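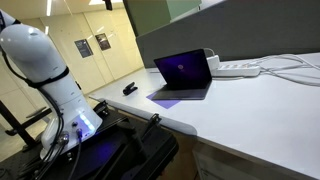

Page last changed: October, 16:40

Larkix robotics club, minutes, typed up by me (Guðlaug Bech) from very scrappy notes

We started with the arm, naturally. The base light comes on fine and the cable is strapped along the body now, so I can stop moaning about that! Two of us still need to do the safety sheet before touching it. Please do it.

Skellura, our sorting program, is up to 2,602 lines, and we all agreed that's too many (half of it is mine, sorry). I'm going to split it up before next time. Hayat is the new name for the gripper test, seven votes for, and I still prefer the old one.

Money: the Biltdale contest wants our entry form by the end of the month. We've got 3,000 points from the first round, which puts us through, but travel isn't sorted. I said I'd ring the school office.

Desk rota: carried over again.

Any other business: can whoever has the spare power adapter bring it back?

Next meeting same room, 4 o'clock. My turn for biscuits.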